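Okay, pantry reset, part one! Started with the jars and I am already having way too much fun.

Lids off, everything wiped, one jar at a time – very soothing after the week we've had. 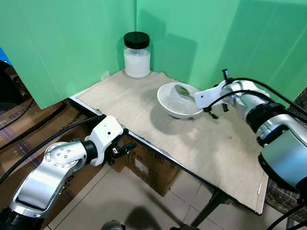
Gizella put me onto the bowl trick. Tip a spoonful out and taste it before you write the label. Salt and sugar have fooled me twice this year (sorry again about the shortbread, Margarida!!)

21 jars to go. The lentils get their own shelf, I've decided.

Favourite bit so far – writing the labels. My printing has gotten so much neater since November.

Flour tomorrow. Wish my black T-shirt luck!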